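Sleep diary, Saturday

Awake at 2 again. I looked at the clock, which the leaflet says not to do, and then looked at it four more times before it got light. In the end I got up, made toast and read the parish newsletter from Hunilcombe, where my sister lives. There was a long piece in it on the drains. It did not send me back to sleep.

The nurse at the Owusu clinic asked me to keep this diary until the end of June. She wants the time I went to bed, the time I think I dropped off, how often I woke, and anything I had to drink after tea. So: bed at half past ten, off by midnight, up three times, one mug of peppermint. No wine. I also have to give each night a mark out of ten. Last night was a four.

I walked to Dremness and back after lunch, because daylight and legs are both on her list. The step counter had stopped at 605 when I got home, so I can't put down the real number. It did 467 on the day I went to Vorkby by bus, and I believe that one. She suggested adding 1,000 steps a day each week, but I don't see how I can add to a figure I haven't got. I'll ask at the next visit.

No nap, though I wanted one at four. I did the ironing standing by the open window and that got me past it. Supper was early, fish and potatoes. My neck is still stiff on the left side from the new pillow, so I've gone back to the old flat one.

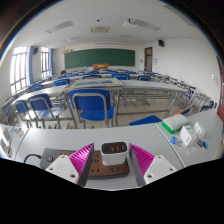 Rania El Sherbiny
Diary keeper and part-time bookkeeper

The phone is staying downstairs tonight. I found the old wind-up alarm clock in the wardrobe and it keeps good time, but the tick is loud — I've put it on the landing with a towel under it. If I can't hear the bell from there I'll move it nearer tomorrow.

Bath at nine, not too hot. Two chapters of the library book, then the lamp off. If I'm still awake after twenty minutes I'm meant to get up and sit in the chair until I feel drowsy. I've left the blanket on it and a pair of socks.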